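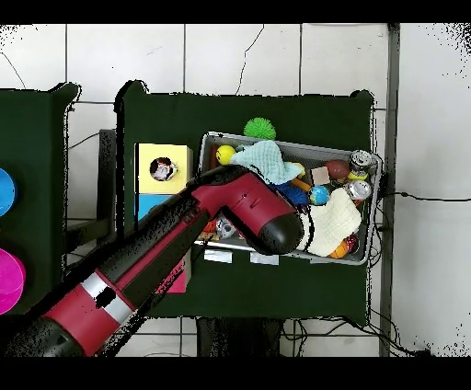
Chapter 4
Special Editions and What They Are For

Sooner or later every car maker discovers that it has built too many of something. The usual remedy is a discount. The more profitable one is a stripe.

A special edition is an ordinary model sold with a particular set of parts, a name and a numbered plaque, generally fixed where the passenger can read it. In this chapter we look at how such cars are planned, priced and remembered, and at why the plaque so often outlives the gearbox.

We begin with the Brustura, a two-door coupé that had been on sale for long enough to bore its own dealers. Its maker, Zometano, was a year from replacing it and had no money for a new engine. What it did have was a warehouse of dark blue seats, ordered for a saloon that had been cancelled. The result was the Brustura Flestora, announced one August and limited to 2327 cars. Students sometimes ask how the figure was arrived at. It was the number of seats, divided by 2, with the rear bench left out to save weight. The brochure made a good deal of the weight.

The engine was tuned by Wieczorek, a small firm with a racing past and a rented workshop. Power rose to 232 horsepower, a gain most owners could feel only when the exhaust was cold and the neighbours were asleep. The springs were shortened, the badge was enlarged, and the price went up by rather more than either.

It sold out before the first car reached a showroom. Reviewers complained about the ride and then, in several cases, bought one.

The Flestora raises questions that will occupy us for the next four sections. How much of a car's value lies in its parts, and how much in the promise that there will be no more of them? What does a maker owe its buyers when, as happened here, it finds another pile of seats the following spring?

Before reading on, look up a limited edition sold in your own country and note how many were built. Then try to find out who counted.

4.1 The Cost of a Stripe

Paint is cheap. Masking tape, and the person who has to put it on straight, are not, and it is with the paint shop that any honest set of sums must start.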